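Setting up the Pistska hand-held gripper for cloth work

Updated 18 November 2022
Written by Kai Haberkorn

The Pistska is a hand-held gripper sold by Iltwood as a kit for recording grasping tasks by hand. These instructions cover first setup, grip adjustment and a short trial on fabric. They apply to the standard kit with the Ghasemi recording software installed. Owners of the older kit should follow the February instructions instead, because the trigger linkage is different.

What you need

The gripper body, the handle, the data cable and the hex key from the kit box
A laptop with the Ghasemi software installed and a free USB port
A plain cotton cloth, hemmed, no larger than a dish towel
A clear surface at waist height

The kit does not include a cloth. Start with one solid color. Patterned fabric works, but slips are harder to spot when you review the recording.

Step 1. Check the jaws

Hold the body with the jaws facing up and squeeze the trigger slowly. Both jaws should start to move at the same moment and meet along their full length. If one leads the other, loosen the linkage screw with the hex key, close the jaws by hand and tighten the screw again. Do not use thread lock on this screw. You will need to turn it again when the pads wear.

Wipe the pads with a dry lint-free cloth. Alcohol hardens the pad surface, and after a few cleanings the grip on thin fabric drops off noticeably.

Step 2. Connect and zero

Plug in the data cable before you open the software. Ghasemi looks for the gripper only at startup, so a unit connected later will not appear in the list.

Open the Devices page and select the gripper. Let go of the trigger and press Zero Open. Squeeze fully and press Zero Closed. The bar on the right should now follow your hand from end to end. If it stops short at either end, repeat both zero steps. Repeating only one of them leaves the scale uneven.

Step 3. Set the grip limit

The default limit is 70 percent. That suits boxes and bottles, and it is also enough for a folded towel. For a single layer of cotton, leave it there for the first trial and lower it later if the fabric comes out creased.

The limit does not change how hard you can squeeze. It sets the point at which the software marks a grasp as closed. A grasp that never reaches the limit is saved as an open movement and will be left out of the export. This is the most common reason for a session that looks fine on screen and comes out empty.

Step 4. Record a pickup

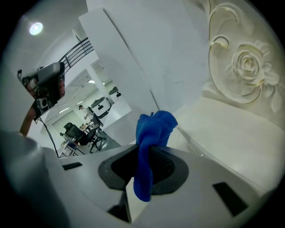 Cloth grasps fail most often from too little fabric between the jaws, and the cure is to gather before you close. Lay the cloth flat, lower the open jaws near the middle and push them slightly together so that a ridge rises between them. Then squeeze and lift straight up. What you want is a bunched hold like the one on the blue cloth, with a knot of fabric standing above the grip and a narrow fold hanging over the front. A hold on a single thin edge tends to peel out during the lift.

Press Record, wait 2 seconds, make the pickup, hold still for 2 seconds and lay the cloth down again. The still periods let the software find the start and end of the movement. Leaving them out means trimming every clip by hand.

Record 5 pickups before you review anything. Shake the cloth out between pickups so that old creases do not guide the jaws.

Step 5. Review and export

Open the session and play each clip at half speed. Check that the closed marker appears before the cloth leaves the surface. If it appears late, lower the grip limit a little and record again - do not move the marker by hand, as the change is not carried into the export.

Choose Export, then Session Folder. Clips go out in recording order.

Common problems

Bar jumps while the trigger is still: reseat the cable at the gripper end. The plug needs a firm push.

Cloth sticks after release: lint on the pads. Clean as in Step 1.

Jaws close on nothing: you are lifting before the squeeze is complete. Slow down.

Replacement pads are sold in pairs by Brerlow. Change both together and repeat Step 2 afterward.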